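**Red kit with white trim, how do you wash it?**

**eler_fc_mum**
I've got two pieces on the table, red with white trim, and they're creased all over. The shorts are the worst. 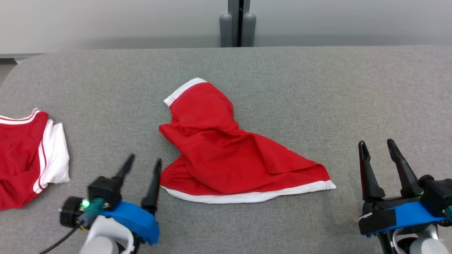

It's my son's team kit and I have to do it every week through October. I want to keep the white hem white. Do I wash red and white trim cold, or is warm okay? And do you iron the trim or leave it?

**Bernik**
Cold, inside out, with nothing else in the load. Take it out as soon as the cycle ends. Red bleeds when it sits in the drum.

**seidu_atinga**
Cold is right but I don't bother with inside out. I've washed kit for our club for 3 seasons and never saw a difference. Skip the softener though.

**Bernik**
Inside out matters if there's a printed number. Ours cracked in one season.

**seidu_atinga**
Ours are sewn on, so maybe that's it.

**rahimi77**
Color catcher sheet, every time. I don't iron shorts at all. Lay them flat, pull the waistband straight, smooth the legs down with your hand, fold in half lengthwise and then once across.

**prerno**
I disagree on not ironing. Cotton holds a crease. Low-medium heat with a damp cloth over the striped parts.

**rahimi77**
They're kids' shorts. They'll be in a bag within the hour.

**prerno**
Fine, but she asked about ironing.

**eler_fc_mum**
Thanks. I put softener in everything, so that stops now. If the red has already run into the white a little, is there any fixing it?

**seidu_atinga**
Wash it again before it goes in the dryer. Soak it in cool water with oxygen bleach first, and check the label. Once it's been through the dryer it's a lot harder to get out.

**Bernik**
Agree with that one. No chlorine bleach on the red.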